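Talk notes: Cutting disposable cups at a mid-sized workplace
Prumen sustainability lunch series, 16 May 2018
Running time 20 minutes plus questions

Slide 1. Title
Wait for people to sit down with their food. Mention that the slides go up on the intranet afterwards.

Slide 2. Where we started
Two buildings, one kitchen on each floor, one outside café (Dumov) on the ground level. Before the program we had no idea how many cups we went through. Purchasing recorded cartons, and the cartons were different sizes.
So the first job was a bin audit. One week, both buildings, gloves on. We got 1413 paper cups, and that is only what ended up in our own bins.

Slide 3. Why paper cups are awkward
Most have a thin plastic lining. Our hauler does not take them with paper and does not take them with organics, so they go to landfill. People were putting them in the blue bin in good faith. Don't scold the room on this one, half of them still do it.

Slide 4. Where cups get used
Ask for a show of hands: who has a mug at their desk? Who washed it this week?
We expected meeting rooms to be the main source. They were second. Most cups were used at benches and desks, by people who were on their own and a short walk from a sink.

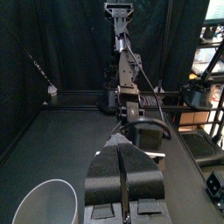 White paper cup on a black tabletop.

Slide 5. What we tried first
Posters. No change that we could measure.
Then a 25 cent charge at the café for a paper cup. Some change, plus complaints. People moved to the free cups upstairs, which defeated the purpose.

Slide 6. What worked better
Took the cups out of the kitchen cupboards and put them behind reception. You can still have one, you just have to ask.
Bought 311 plain mugs from Intarasuk, all the same colour so no one gets attached to one.
Added a dishwasher run at 2 p.m. as well as the evening one. Before this the mugs ran out after lunch and people gave up.

Slide 7. Second audit
Same week length, same bins. 1057 cups. Smaller drop than we hoped for. The café accounts for most of what is left — the Draltotach building has almost no kitchen cups in its bins now.

Slide 8. Costs
Mugs were a one-time purchase. 14 have been broken or have gone missing so far. Extra dishwasher run costs power and staff time, figures are in the handout.

Slide 9. Next
Borrow-a-mug trial with Dumov starts in July. Deposit of two dollars, return at either building.
Lids are not in any of these counts. If someone asks, say we will sort them separately in the next audit.

Questions. Have the hauler's accepted items list open in the other window.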